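Scuffs on a white wall, wash or repaint?

tadhg_od
Posts: 683
I have a workroom with a tall white wall at one end and a white table pushed up to it. The wall has picked up faint gray scuffs and smudges, most of them running sideways. Past an opening there is red brick, which I am leaving alone. I need the room looking decent by March and would rather not repaint if I can get away with it.

So far all I have done is wipe the table and throw out some old packaging.

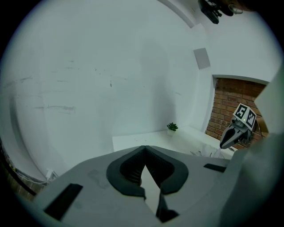 The paint is flat, put on by the people who had the place before me. I don't have a can of it or a color name. There is a small gray panel on the edge of the wall that I would need to tape off either way. The plant can move.

Would you wash it or go straight to paint?

ceka70
Posts: 887
Wash first. Warm water, one drop of dish soap, soft sponge, then a second sponge with plain water. Start at the bottom and work up so you don't get drip lines. Let it dry overnight before you decide anything.

Zofie H.
Posts: 17
I disagree with washing flat paint. I did that in my hallway and got shiny patches that looked worse than the marks. You see them every time the light comes in from the side. If it's flat, paint it.

ceka70
Posts: 887
Shiny patches come from rubbing too hard. Press and lift, don't scrub. Try a spot low down behind the table where it won't show.

Zofie H.
Posts: 17
I wasn't scrubbing. Cheap flat paint burnishes if you look at it wrong.

amir_najafi
Posts: 70
Whichever you do, don't touch up single spots with a white you picked off the shelf. There are a hundred whites and none of them will be yours. Paint the whole wall from corner to corner or leave it.

Also pull the table a couple of inches off the wall. Mine made a gray line at exactly table height in our old place in Tikorville.

tadhg_od
Posts: 683
Tried the spot behind the table with soap and the press-and-lift method. It took off most of the gray and I can't see a shine so far, but the light is poor at 6 p.m. Will check again in the morning.

Zofie H.
Posts: 17
Check it from the side, with a lamp.

ceka70
Posts: 887
Agree with the lamp. And change the water often.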